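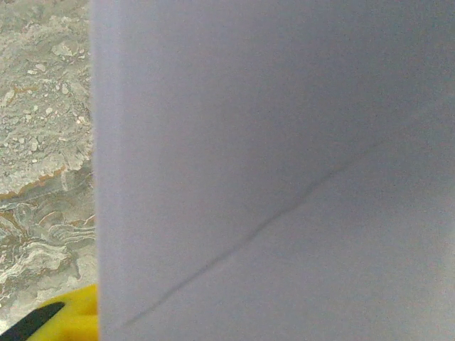 A buyer at Nirnport wrote in to ask whether the plain sheets hold a diagonal fold as well as a square one, and whether the crease can be flattened again for wrapping. Diagonal folds hold. A crease can be pressed down but stays visible as a fine gray line, so fold once and fold where you mean to.

Stonance Plain White Wrapping and Folding Paper
Supplied by Manalastas

Unprinted on both faces — no logo, no grid, no guide marks. For interleaving, drawer lining, parcel wrap and folding practice. Sold flat in packs of 40 or cartons of 1,000.

Work surface
Fold on something hard and smooth. Polished stone or a marble-patterned counter is suitable; cloth and cork give a soft crease. Wipe the surface before laying out a sheet.

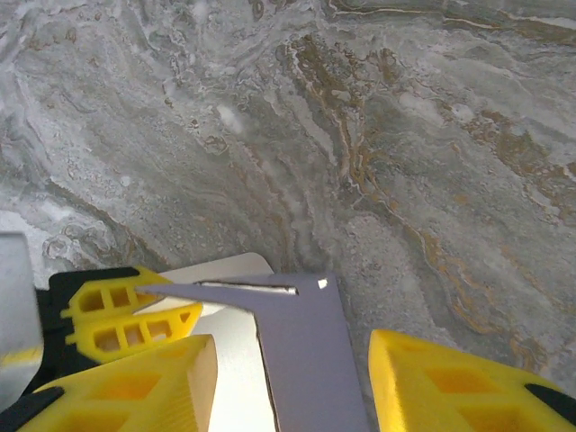
Storage
Keep flat, in the carton, away from direct sun. Stack no more than 12 packs high. Opened packs should be used within 2 months.

Ordering
Cartons ship from the Sircombe warehouse. Orders placed on Saturday are processed the next working day.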